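Workroom 7, Astdale: Tables, Floor and Small Containers

Posted 9/28/24

The gallery covers the small workroom at the Astdale building, second in the Jolliser set of interior records. The purpose of the set is to show surfaces and fittings at working height, with notes on upkeep. Furniture numbers follow the Jolliser register, where the white table is item 36 and the floor is item 599. Notes are kept short. Measurements are in millimeters unless a different unit is given.

The room was refitted under the Negri plan, which called for light walls, plain doors and as little fixed furniture as possible. Storage went to the corridor. What remains is handled as loose stock and can be shifted without tools.

Table, item 36

The table has a matte white top and a rounded front corner. Matte was chosen over gloss to cut glare from the ceiling lights. The drawback is that a matte top holds marks: gray smudges and fine dark specks show up sooner than they would on a patterned surface, and a dry cloth tends to spread them. The register calls for a damp cloth first, then a dry one, working from the wall side toward the front edge. Abrasive pads are not allowed on any white top in the set. 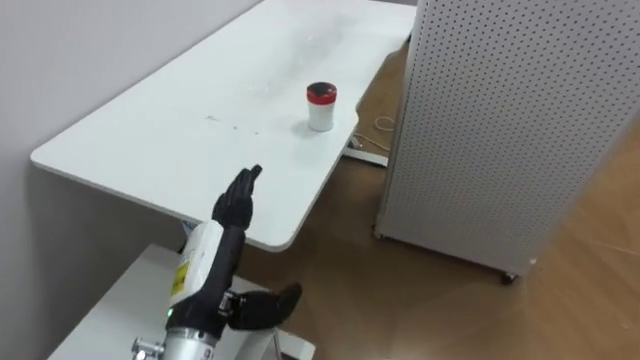
White table against the light gray wall, with a small red-lidded jar on the top.

The rule for small containers is one place per container, set back from the rounded corner. Lids stay on when a container is not in use. A colored lid is preferred on white furniture — a white lid on a white body is easy to miss from across the room, and the first stock list had to be done twice for that reason. Labels go on the body, never on the lid, because lids get swapped.

Clearance in front of the table is set at 700. This is enough for one person to pass with a bucket or a box held at the side. The figure was carried over from the Negri plan and has not been changed.

Floor, item 599

The floor is light wood parquet laid in a large zigzag. A pattern of this size needs a straight starting line, and in a small room any error in that line is easy to see at the walls. It also affects cleaning. The mop should follow the length of the room and ignore the direction of the individual pieces; following the zigzag leaves overlapping tracks and takes longer.

Water is the main risk to parquet. Buckets are filled in the corridor to no more than half and carried in by the handle. They are not dragged, and they are not left standing on the wood overnight. Plain off-white plastic is the standard type for the Astdale rooms — it shows dirt on the inside wall, so it gets rinsed when it should be.
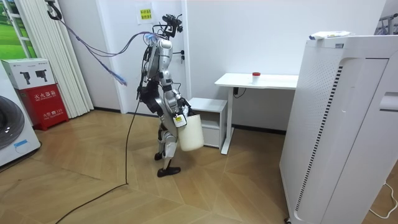

Door hardware is listed apart from the floor. The door is white, as is the wall it is set into, and the paint on both is the same washable type. Paper signs are put up with tape only. Pins and screws are not used on doors, and old tape is lifted slowly from one corner to keep the paint whole. Tape residue comes off with warm water and a soft cloth.

Cables that cross the floor are checked with the floor, not with the equipment they serve. The check covers grit under the cable, which scratches the finish when the cable is moved. Sweep first, then lift and reposition.

Register changes for September

Item 36: cleaning note revised, damp cloth now listed before dry.
Item 599: no change.
Containers: lid rule added.
Buckets: half-full limit extended to all rooms with wood floors.

The next gallery in the set covers the corridor storage, including the Nososari shelving and the bucket rack.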